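Carkilstead food shelf moves into the old ticket office

9 November 2018

After a good many months of being carried in and out of the church porch in all weathers, the Carkilstead food shelf has a proper roof over it at last. It opened in the old ticket office on Wike Road this week, and anyone who has ever tried to keep a bag of flour dry in a porch will know what a relief that must be.

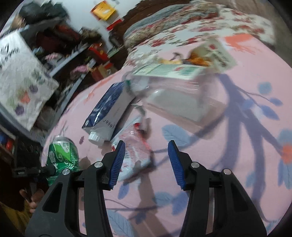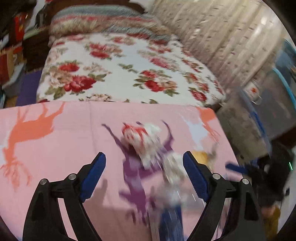
Pink cloth in both photographs; the drink carton and the plastic packet are in the first.

The shelf works on the simplest of ideas. You leave what you can spare and you take what you need, and there are no forms to fill in and no questions at the door. It was begun in August last year by Padmavathi Joseph, a retired school cook, who had been talking to a neighbour about how much perfectly good food went to waste on their street while other households were running short by the end of the month. She put out one bookcase and a handwritten sign, and went home rather expecting to find the whole thing untouched in the morning.

"It was bare by teatime," she told us over a very welcome cup of tea, "and then the next day it was full again, and I hadn't put a thing on it myself. I stood there and had a little cry, if you want the truth."

The ticket office had stood shut for 14 years, ever since the Plimach bus stopped coming through, and it needed a fair bit of love. Miroslava Kuzmenko and her brother-in-law rebuilt the counter and patched the floor by the window, where the rain had been getting in. Grudis, the builders' merchant on the Plimach road, let them have the paint at cost (a soft cream, after a long and good-natured argument in which green very nearly won). A quiz night and two cake sales brought in £1505 between them, enough to pay for the shelving, a second-hand fridge and the first winter's electricity.

The fridge is the part that regular visitors seem most pleased about. Until now the shelf could only take tins, packets, long-life cartons and the sort of vegetables that don't mind being left out, and anything chilled had to be politely turned away. Milk, cheese and butter can now be left during opening hours, so long as they are sealed and in date. Home-cooked meals still can't be accepted, however delicious, and Mrs Joseph asks people to please stop leaving half-used jars.

More than 207 households have used the shelf since it began. Opening hours for the winter are ten until six, with the key held next door at the launderette if you find the door locked. Tea bags, tinned fish, nappies and washing powder are what's wanted most just now, and there is a basket by the door for spare carrier bags.

Comments (3)

Jummai Aliyu
Lovely news, and well done to all of you! I caught the last bus from that office with my mum and the pair of us missed our stop coming home for talking. Will drop some nappies in, does it matter what size?

Subbarao Mathew
Is there anywhere to park? My knees aren't up to the hill with a box of tins.

Tsz-kin Chiu
Subbarao, there's a lay-by opposite the launderette, room for two cars. Go before school pick-up.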